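How to Sew a Lined Zipper Pouch That Opens Nice and Wide

I have been making zipper pouches for more years than I care to add up, and I still get a little thrill when I turn one right side out and the corners pop into place. They make wonderful gifts, they use up the fabric you've been hoarding, and if you make a mistake you've only lost an evening and a scrap or two. My first one had a zipper that went in upside down. I used it for years anyway (it held buttons, and the buttons never complained).

The version I'm sharing today is the one I make most often. It has a plain outer shell, a soft lining, and a mouth that opens all the way so you can see what's in there without digging. My sister-in-law calls it the Allis pouch, after the street we lived on when I sewed the first batch, and the name has stuck in our house. I hope you'll make a whole pile of them.

What you'll need

Two pieces of outer fabric, 10 inches wide by 7 inches tall
Two pieces of lining fabric, the same size
Two pieces of lightweight fusible interfacing, the same size
One nylon zipper, 12 inches long
Matching thread
A zipper foot for your machine
Pins or clips, and a pair of scissors you don't mind using on a zipper

A word about the zipper, which looks too long on paper. I always buy one longer than the pouch and trim it down. That way the metal stop and the bulky pull are out of the way while you're sewing, and you get a lovely straight line of stitching without that wobble near the end. Nylon coil is what you want here. You can sew right across it, slowly, and snip off the extra with ordinary scissors. Please don't try that with metal teeth!

For the outside I like a sturdy cotton canvas or a heavy twill. Quilting cotton works too, if you interface it well. For the lining, pick something a little darker than you think you want. I used to line everything in white and then put pencils in it, and you can imagine how that went.

Step 1. Cut and fuse

Press all of your fabric before you cut. I know, I know, but a wrinkle that gets cut into a pattern piece will follow you all the way to the end. Cut your four rectangles, then fuse the interfacing to the wrong side of the two outer pieces. Hold the iron down, lift it, and set it down again in the next spot. If you slide it back and forth like you're doing a shirt, the fabric can stretch and your nice rectangle turns into something else. Let the pieces cool flat on the board while you thread your machine.

Step 2. Make the zipper sandwich

Lay one outer piece on the table with the right side facing up. Put the zipper face down along the top edge, with the edge of the tape lined up with the raw edge of the fabric and a bit of zipper hanging off at either end. Now lay one lining piece on top, right side down, and match up that same edge. Pin or clip through all the layers.

Put on your zipper foot and sew along the edge, a quarter inch in. Don't crowd the teeth - if you stitch too close, the pull will grab the lining every single time you open it, and you'll curse me.

Flip both fabrics back so the wrong sides are together and press them away from the zipper. Then do the whole thing again on the other side of the zipper tape with your remaining pieces. It feels awkward the second time around, with the finished half folded up underneath, but just keep checking that outer fabric is facing outer fabric and lining is facing lining.

Step 3. Topstitch

Press everything flat again and run a line of topstitching along each side of the zipper, an eighth of an inch from the fold. I lengthen my stitch a little for this part. My old friend Jianguo Zou, who did alterations for a living and has far more patience than I do, taught me to start topstitching from the same end on both sides so the layers don't creep in opposite directions. I had been doing it the lazy way, up one side and down the other, and wondering why my pouches had a twist in them.

Step 4. Sew around the outside

Open the zipper at least halfway. I'm going to say it again, all by itself, for those of you who skim the way I do.

Open the zipper at least halfway.

If you forget, you will have sewn yourself a very tidy little package with no way to turn it. Fold the pieces so the two outers are right sides together and the two linings are right sides together. Push the zipper teeth toward the lining and pin there first, then work your way around. Leave a gap of 4 inches in the bottom of the lining and backstitch on both sides of it. Sew all the way around with a half-inch seam, going slowly over the zipper. I turn the hand wheel myself for those few stitches.

Trim the zipper ends, clip the corners, and trim the seam where it's thick.

Step 5. Turn it and check the mouth

Reach through the gap in the lining, through the open zipper, and pull everything right side out. Poke the corners gently with a chopstick or a knitting needle (the blunt end, please). Before you close the lining, set the pouch down with the zipper open all the way and have a look at how it behaves.
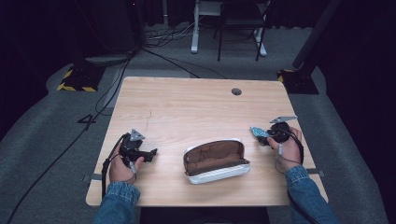 I like to run a finger all along the inside where the lining meets the zipper, feeling for puckers or a spot the stitching missed. It's a lot easier to fix now, while you can still pull the whole works back out through that gap. Slide the zipper shut and open a few times as well. If it catches, it's nearly always a bit of lining that wasn't pressed back far enough before topstitching, and you can pick out an inch or two of stitches and redo only that part.

When you're happy, fold in the raw edges of the gap, press, and stitch it closed. By machine is fine. I do mine by hand with a ladder stitch if it's a gift and by machine if it's for me. Then push the lining down into the pouch, zip it up, and give the whole thing a last good press with a cloth over it.

If your pouch won't stay open

Some pouches flop shut the minute you let go, and it usually comes down to the fabric. A heavier interfacing on the outside will help, and so will running it right up to the top edge before you sew in the zipper. If you've already finished the pouch, try steaming the mouth while it's open and leaving it stuffed with a rolled towel overnight.

Keeping it clean

I wash mine in cool water with the zipper open and the lining pulled out, then let them dry that way in front of the kitchen window. Skip the dryer if you used fusible interfacing, as it can bubble. For a mark on a light-colored outside, a dab of dish soap and an old toothbrush gets most things out if you catch it early. April is when I wash the whole collection, along with the curtains, and the clothesline looks very cheerful for an afternoon.

If you make one, leave me a note below and tell me what you lined it with. I'm always looking for ideas, and I have a bag of zippers here to use up.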